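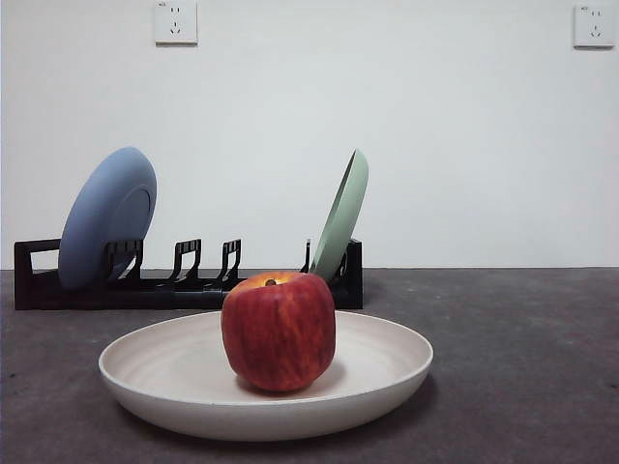
I have been told three times this winter that I should keep my fruit out on a plate where I can see it. The first time was in a magazine at the dentist. The second was my sister. The third was Diane Marchand, who runs the evening class I take on household budgeting and who has opinions on everything from freezer bags to funerals. The theory is that if an apple is sitting in plain view you will eat the apple, and if it's in the drawer of the fridge you will eat crackers.

I don't believe it. I've lived with myself a long time, and I know where the crackers are.

Still, I said I'd try it through March, so I did, and I kept a few notes on the back of the gas bill.

First problem: what to put it on. A bowl is the normal answer, but every fruit bowl I've owned has been a place where things go bad at the bottom. You take from the top, you add to the top, and one morning there's a smell. Diane says a wide plate fixes this because you can't stack fruit on it. Fair enough. I'll give her that one. With a plate you get a single layer or you get apples rolling across the counter.

So I went looking for a plate, and this is where I started to get irritated. There's a shop out by the station called Plodholm that sells nothing but bowls and plates and the little boards you put under them, and the young man there wanted to talk to me about glaze. He had one he said was ideal for fruit because it "breathed." I asked him what that meant. He said it was more of a feeling. I left and used a cream one I already had.

I like cream for this, as it happens. A white plate shows every crumb, and a dark one makes fruit look like it's being held for questioning. A red apple on a cream plate looks good, and I'm willing to admit that looks are most of what this whole idea has going for it. If you want your kitchen to look like somebody sensible lives in it, put one red apple on a pale plate and go to work.

Now, did I eat more fruit? I ate 11 apples in the month. I would like to tell you how many I ate the month before, but I wasn't counting, and neither is anyone else who swears by this. That's my main complaint. People start the plate the same week they decide to eat better, and then they give the credit to the plate. My sister also joined a gym and stopped buying cookies. Maybe look into that.

What I did notice is that apples kept out go soft faster. By day 7 the last one from the bag had that give under the thumb that I can't stand, and I ended up cooking it with some raisins. From the fridge drawer the same kind will stay crisp for weeks. So you're trading a good apple you might forget for a mealy one you can admire. I tried splitting the difference, one out and the rest in the cold, moving a new one over whenever I ate the old one. That worked better than anything else, though it's also a chore, and I forgot it often enough that the plate spent plenty of mornings bare.

The other thing is where it goes. The magazine said "at eye level on your main path through the home," which is fine if you have a main path. Mine is the stretch between the door and the sink. Anything I put there gets splashed, or gets mail dropped on it, or has to be lifted out of the way at supper. A wide plate takes up a lot of room for one piece of fruit — you could fit a toaster in that spot, and I've thought about it.

I also spent $4 on a bag of something from a company called Lemine that's supposed to keep fruit fresh at room temperature. You tuck a packet beside the fruit and replace it every two weeks. I put one apple with a packet and one on the windowsill without. They went soft on the same day. I know that's only two apples, but the bag has a sunrise on it and no numbers at all, so I figure my test is at least as good as theirs.

Where I've ended up: the plate is staying for now, mostly out of stubbornness. I wash the apple before I put it out, and I think that may be the only part that truly helps. A clean apple gets eaten. One that still needs a rinse gets put off until after the crackers. I mentioned this to Diane and she said she'd been telling the class that since October, and I have gone back through my handouts and it isn't in there.

Next month she wants us to try keeping nuts in a jar by the phone. I don't have a phone that stays in one place, so we'll see.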